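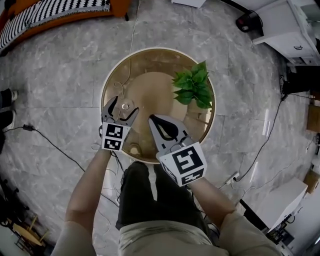

Rekalmont Household Objects Group — Table Setting and Clearing

[Print this message] [E-mail this message]

Category: List archive > Rooms and furniture

From: Hermine Reisinger
To: household-list
Re: the round table, again
Tue 18 June

Amrit Friesen wrote:

> I don't want to reopen the furniture question, but can we settle on
> what lives on the round table between sessions? I came in to lay out
> the tea things and found a spray of fake leaves and a little metal
> cap. I moved the leaves to the shelf. Next morning they were back.
> Also, is there any chance of a tablecloth? The top is so shiny that
> I keep seeing the base through it and reaching for things that
> aren't there.
>
> Amrit

Amrit,

The leaves were back on the table next morning because I put them back. They are on the table list, between the napkins and the sugar bowl, and have been there since Kilian drew the list up. I grant you they are not convincing. The heart-shaped kind never are, and ours are a green that no plant of mine has ever reached under its own power. But they are awkward to pick up, they like to hang out over the rim, and they are the only thing we own that can be dropped on a tile floor without a meeting afterward.

The cap is another matter. Severin thinks it belongs to the Gustar pepper mill. Mercy has tried it on the pepper mill and says it doesn't. It is small, round and metal, and if it is yours, please claim it by the end of the week. After that it goes on the list as "cap" and becomes official.

On the tablecloth: no. We had one, from Fuchs, and it went over the edge together with everything standing on it, the first afternoon. I like the glossy top. Yes, you can make out the pedestal through it, and something round and dark under there as well, but you get used to that. Wipe it with the dry cloth only. The spray leaves streaks, and then Kilian writes to me.

Cables, while I have everyone. They cross the floor on both sides of the table, and the power strip is down there on the right, if you are standing where I stand. Please look before you pull out a chair. I would also like the thin one off the tabletop before anyone lays a place setting. A teacup will not sit flat on a cable. I have put this to the teacup several times. 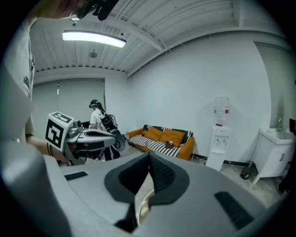
The blinds stay down while we work, both panels. I know it is June and I know there is a perfectly good window behind them, but with the sun on that table you can't find a spoon. The hanging light is plenty. Whoever is last out may raise them and let the room have its evening.

For July I have asked Ukness for 3 more trays and a second sugar bowl. No more greenery is planned.

Hermine

Filed under: tables, tableware, house rules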